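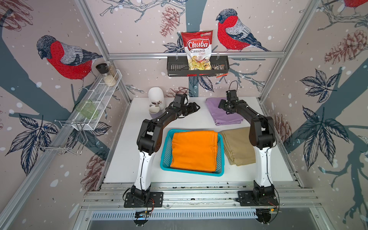

Wilta Two-Arm Tabletop Cell - Demo Days and Equipment Details

The Wilta is a two-arm cell for handling light household goods on a tabletop. Bristotano sells it to labs, training centers and small fulfillment shops that want to work on soft items such as cloths, garments and wrapped goods. You can see it run at our Nakance showroom before you order, and most buyers do. This page covers what is in the standard package, what you will see on a demo day, and how to book.

What you get

- Two arms, left and right, each on a black base plate that bolts to the front rails
- Two grippers
- Enclosure in silver aluminum extrusion with a white tabletop
- Rear crossbar for hanging baskets and other accessories
- Camera mounted at the gripper
- Fixed workspace camera
- Control software, one seat
- Printed setup guide and a set of hex keys

Wall panels ship plain. The demo cell at Nakance has bird and pinecone wallpaper on the walls, and we get asked about it often enough that we now offer papered panels as an option. Any standard-width roll will work. Patterned walls are also useful if you want to check how your vision software copes with a busy background.

Specifications

Shipping weight, crated: 333 lb
Crates per order: 2
Power: standard wall outlet, one per arm controller
Door clearance needed: 36 in
Assembly: two people, one working day
Warranty: one year parts, extended plan available

The crates are marked for the left and right arm. Open the left one first. It has the setup guide in it and the bag of rail hardware for both sides.

What the demo covers

The regular demo is cloth handling. The table is set with a turquoise perforated basket and several folded cloths in different colors. On the current layout there is an orange cloth in the basket, a khaki one next to it, and a purple one toward the back right. The arms work from opposite sides, so visitors can watch how the two share a small area and how close they come to each other over the middle of the table.

We keep other things around the edges of the workspace too. There is a hanging basket on the rear bar with a bag of cassava chips in it, a wire shelf with glass jars and a green cup, and a white egg-shaped holder at the back left. A bare table makes any arm look good. If your own bench is crowded, you will want to see the reach around items like these.

Visitors can ask for a different starting layout. Tell the operator what you want moved and allow a few minutes for the reset. The purple cloth is the one people ask to see again most often, as light fabric drapes over the fingers and covers a good part of what the gripper camera sees. The operator will put that camera up on the side monitor on request.
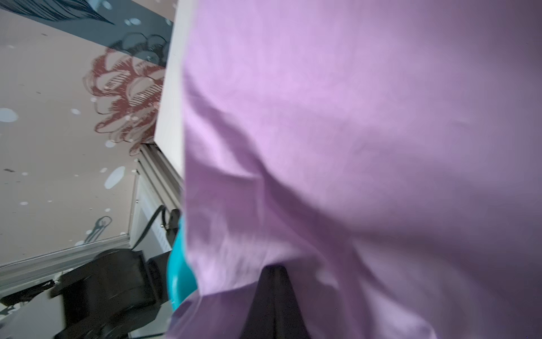
Gripper camera view with the purple cloth, Nakance demo cell.

If your work depends on the wrist view, ask to see it side by side with the fixed camera. Our software records both with the same clock. Buyers who plan to use their own cameras should bring the mounting dimensions - the rails take most T-slot hardware, but the gripper bracket has its own hole pattern and may need an adapter.

Bringing your own items

You are welcome to bring goods from your own line. Please keep to the following:

- Soft or lightly packed items only
- Nothing sharp, and no open liquids
- Nothing that sheds powder or loose fibers
- Two or three samples of each item, in case one is damaged

Items that don't fit on the table can't be run. Send us a list with your booking and we will tell you if something is a problem. We don't charge for running your samples, and you can record the session on your own phone or camera.

Demo day details

Demos run every Monday at the Nakance showroom. The morning session starts at 9:30 and the afternoon session at 1:30. Each one lasts 80 minutes, with the last part set aside for questions and hands-on time with the software. Groups are limited to six people.

Parking is behind the building. Use the side entrance and sign in at the parts counter. Closed shoes are required on the demo floor. Long hair should be tied back and lanyards left at the counter. There are no demos in December, when the cell is taken down for service.

Private sessions are available on other days for $149. The fee comes off your invoice if you order a cell afterward.

Options and spares

- Papered wall panels, set of three
- Wire side shelf
- Black hanging basket with bar hooks
- Replacement gripper fingers, pair
- Cable set, left or right
- Extra software seat
- Begović riser frame, brings the table to standing height

The riser frame ships separately and has a longer lead time than the cell. Order it at the same time if you can. Fitting it later means taking both arms off the rails.

Book a demo

Use the request form or call the parts counter during business hours. Give us your group size, preferred session and a list of any samples. You will get a confirmation with directions within two business days.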